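Search this site Search Enter keywords

Course Handout 6: Working Rules for Household Manipulation Sessions

Instructor: Akosua Akolgo
Lab supervisor: Selorm Laryea

Read this before your first lab session. The quiz in week seven covers sections 2 through 5. Section 6 is for people who plan to use the logs in their final project.

1. What these rules cover

The rules apply to every session in which an arm picks up, moves, folds or wipes something in a home-like setting. They apply whether the arm is running a policy, replaying a path or being driven by a person. They don't cover the mobile bases, which have their own sheet (Handout 8), or the welding cell downstairs, which you aren't allowed to enter without Selorm.

There are published safety standards for industrial robots and for robots that share space with people. We went over how those are organized in lecture 4. A standard tells you what a risk assessment has to consider and what limits the machine must respect. It doesn't tell you where to put the towel. The lab rules fill in that lower level, and they are ours. If a lab rule ever seems to conflict with the risk assessment in the binder, follow the binder and tell Selorm.

2. Roles

Each session has an operator and a spotter. The operator runs the arm. The spotter holds the stop button and does nothing else while the arm has power. Holding means in the hand, with the thumb free. A stop button on the floor next to your chair is not being held.

Swap roles only with the arm powered down. Say out loud that you are swapping. Both names go in the log, with the time of the swap.

A third person may watch from behind the line. A fourth may not. Last August we had a crowded session where two people each thought the other had the button. There was no injury, but the session was thrown out and the rule was written that evening.

3. Preparing the floor and the objects

Many of the tasks in this course happen at floor level. Floors are harder than tables for several reasons. The surface is rarely flat over a whole reach. Tile reflects light, and a glossy patch can look like a different material to a segmentation model. Grout lines give strong edges that have nothing to do with the object you want. Soft objects sit low and have no fixed shape.

Before power-on, go over the work area on foot and on your knees. Look for:

- chipped or missing grout, raised tile edges, loose grit
- glare from windows or lamps
- cords, pens, caps and other small items
- anything belonging to the setup that sticks out into the path of the arm

Write down what you find. You don't have to fix all of it. Worn grout is part of a normal floor and we want it in the data, but a gripper finger can catch in a gap if the approach height is set too low. Set the minimum height from the highest point you found in the work area, then add the margin in the binder.

Cloths go down by hand. Drop them from knee height and leave them as they land, unless the task card says "flat" or "folded." Don't arrange a cloth so that a corner faces the gripper. Students do this without meaning to, and it makes the success rate look better than it is.
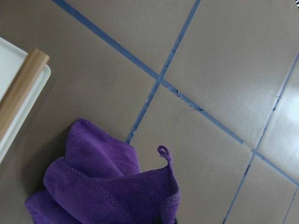
Page last changed: January 18, 2018

The purple towel lies bunched on the tile, with its hanging loop standing up at one corner. Three things should go in the notes for a layout of this sort. The first is the loop. It is an easy feature to detect and a poor place to grip: a grasp there lifts one corner and leaves the rest of the cloth on the floor. If the task card asks for a whole-cloth pick, mark loops and tags as excluded grasp points.

The second is the tray and the wooden rod lying across it. A rod that crosses a tray rim can roll or tip when something touches either end. Treat the tray and anything on it as one obstacle for planning, and draw the keep-out zone around the outer end of the rod, wherever that is. Measuring from the tray rim is the most common mistake on this exercise.

The third is the floor itself. The grout is chipped just past the place where two lines cross, and the tile is much brighter on the far right where the light hits it. Record both. When Nana Frimpong checks your labels, those are the spots where the floor mask is most likely to come out wrong.

4. During the session

4.1 Speed. First run of the day is at the reduced setting, with no exceptions for people who ran the same task yesterday. Move to normal speed after three clean runs in a row. If you change the gripper pads, the cloth or the height limit, go back to reduced.

4.2 Reaching in. Never reach into the work area with the arm powered. This includes nudging a towel back with your foot. Stop, wait for the light, reach in, step out, call "clear," restart.

4.3 Wrist camera. The wrist camera sees a small area and sees it close up. It will miss whatever is beside or behind the hand, and objects at the border are often visible only in part. A small dark shape at the edge of the view may be a shadow or something that doesn't belong there. Stop and look at the floor with your own eyes before you decide. Do not decide from the screen.

4.4 Contact. Light contact with the floor is expected in wiping tasks and is set by the force limit. Contact in a picking task is a fault. Log it as a fault even if the pick then works.

4.5 Stopping. Anyone in the room can call a stop. The spotter presses first and asks afterward. No one has to give a reason at the time, though we do want one in the log.

5. Logging

Fill in the log during the session, not from memory at the end. Each run gets one line with the run number, task card, operator, spotter, speed setting, result and remarks. For result use only these words: success, partial, fail, fault, stopped. "Mostly worked" is a partial. If a run was stopped by a person it is "stopped," even if the towel was already in the air.

Don't delete bad runs. In last year's set of 3482 runs, 238 were marked as faults, and those turned out to be the most used part of the whole set. Fuseini Amoah's grip-height project drew almost entirely on them. A set with the faults removed would have told him nothing.

Don't reuse run numbers. If you skip one by accident, leave it skipped and write "not used."

Leave the remarks column blank if there is nothing to say. We don't need "ok" on every line.

6. Using the logs in your project

You may use any run from the shared folder if the log line is complete. Runs with a missing spotter name are excluded. Sena Essien keeps the list of excluded runs and updates it on request.

Projects that report a success rate must state four things next to it: how many runs, how many of those were at reduced speed, how cloths were placed, and what was done with the stopped runs. A rate without these will be sent back. For the towel tasks, almost 1000 runs are available, so small samples need a reason.

Split training and test runs by session, never by single run. Runs from the same session share the same light and the same patch of floor, and a random split lets the model see the test floor in advance.

7. Exercises

a) Write a floor check for a room in your own home, using the list in section 3. One page. Include a sketch with the height limit you would set.

b) A towel is lying next to a tray with a rod across it. Draw the keep-out zone for a pick from above, then for a pick from the side. State which one you would allow at normal speed.

c) Take ten lines from the shared log and check the result words against section 5. Correct any that don't follow the rule and say why.

Hand in (a) and (b) on paper. Exercise (c) goes in the course folder under your own name. Bring questions about the binder to Selorm's lab hour, and questions about the exercises to Akosua.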